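Edix Arm Set-up Guide
Section 7: Fault 327, grip lost during pick

Applies to Edix arms with the Clavby two-finger gripper. Older Kulham wrist mounts, see Section 9 first.

What the fault means
Fingers closed further than the taught width. Arm thinks it has dropped the part, or never had it. Motion stops, fingers stay where they are. Most reports come from round parts sitting on top of another part, and from soft work surfaces.

CAUTION: Do not reach between the fingers while the fault light is on. The gripper can re-close when the fault clears. Press the red stop first.

Clearing the fault

1. Press the red stop. Wait for the arm light to go out.
2. Look under the table and behind the base for the dropped part. Remove it. A ball under the base joint will cause fault 495 on the next start.
3. Release the stop. Choose Jog, then Open Fingers.
4. Back the arm off along the approach line, up to 21 mm. Slow speed only.
5. Put the part back by hand at the pick point. Arm must be stopped agian for this.
6. Switch to wrist view and check the approach before you run anything.

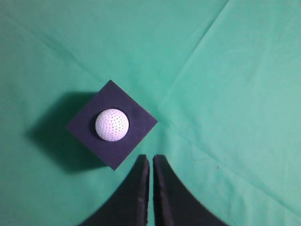
Fig. 7-2. Wrist view, ball on block, fingers short of the block.

7. Check for folds in the cloth near the block. Smooth them out with the stop pressed. Folds can tilt the block and shift the pick height.
8. Re-teach the pick height on the ball. Not on the block, not on the cloth.
9. Run one pick at slow speed, hand on the stop.

Note: strong side light throws a shadow that the finder may read as part of the block. If the outline on screen is bigger than the block, move the lamp and repeat step 6.

If the fault comes back
Same fault after 2 slow picks: stop. Don't raise the grip force to get round it, that's how finger pads get torn. Check pads for wear, check the wrist screws, then run Finger Zero from the Service menu with nothing in the gripper.

Still there? Save the log before powering off, it is lost other wise. Send it to Son Support with the arm serial number and the software version.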